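Ornmont clothing bank to move into former shoe shop

March 6, 2025

A clothing bank that gives out free clothes to families in Ornmont will move into the former Aitken shoe shop on Mill Road at the end of the month, after the town council agreed a three-year lease at a reduced rent.

Porkia, the charity that runs the service, has been working out of two rooms behind the library. It said the new premises would give it a proper sorting area, a shop floor and level access from the street for the first time.

Blue clothing and fabric
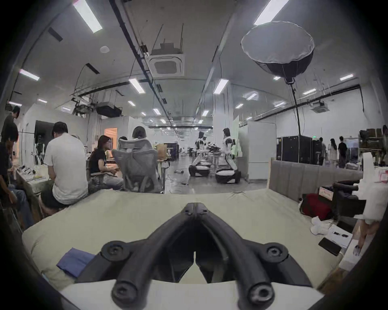
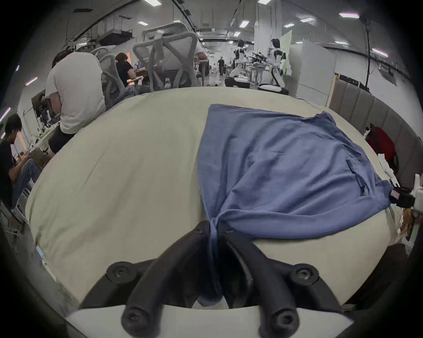
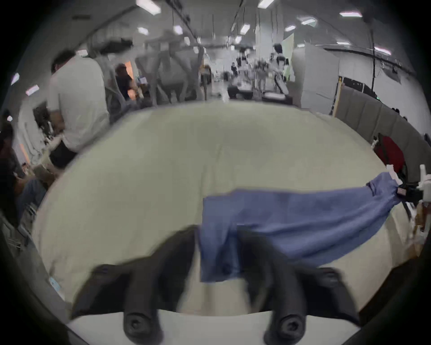

The charity handed out 1481 bags of clothing last year, most of them to households with school-age children. Demand was highest in the last two weeks of August, when parents were looking for uniform, and again during the cold spell before Christmas. On several days in December the doors had to close early as there was no room left inside for people to wait.

Under the lease, the charity will pay £700 a month for the ground floor and basement. The upper floor is not included and will stay empty until the council decides what to do with it. A plan to turn it into two flats was put forward last year but has not yet gone to a vote.

The shop has been closed since Aitken moved its remaining stock to its branch in the retail park. The front windows were boarded over in the autumn after a pane was broken, and traders on Mill Road have asked several times for something to be done with the building. The boards came down in February and new glass has been fitted.

Some work is still to be finished inside. The old fitting stools and display racks have been taken out, the toilet is being moved to make room for a wheelchair, and the basement needs a second handrail before it can be used for storage. The council is paying for the handrail and the charity is meeting the rest of the cost from a £4000 grant and money raised at its winter sale.

Visitors will not need a referral. At present, people have to bring a letter from a school, a doctor or an advice service, and the charity said that rule had put off some who needed help. From the opening day anyone living in Ornmont or the nearby villages can take up to 10 items per visit, with one visit allowed each month. Coats and school shoes will not count towards the limit.

Donations will be taken at the back door, which opens on to the car park, and not at the front counter. The charity is asking for clean clothes in wearable condition — T-shirts, jumpers, trousers, coats and children's pyjamas are all wanted. It has plenty of baby clothes up to six months and would like people to hold on to those for now. It cannot take pillows, duvets, used underwear or anything with a broken zip.

Clothes that are too worn to give away will still be collected by Lomo, the textile recycling firm, which empties the bins at the library every other Tuesday. The bins will move to the Mill Road car park on the same day as the charity. Residents are asked not to leave bags beside them when they are full, as rain ruined a large part of what was left there over the winter.

Parking outside the shop is limited to 30 minutes. The council said it had no plans to change this, but two bays in the car park will be marked for people dropping off donations — these should be painted before the move. The number 3 bus stops opposite.

The rooms behind the library will go back to the library service, which wants to use them for homework clubs and evening classes. No dates have been given for those.

The clothing bank will be closed for a week while the move takes place. Anyone who needs clothes urgently during that time can ask at the library desk, where a small supply of coats and children's clothes will be kept. Opening hours at the new address will be posted in the shop window and on the council website.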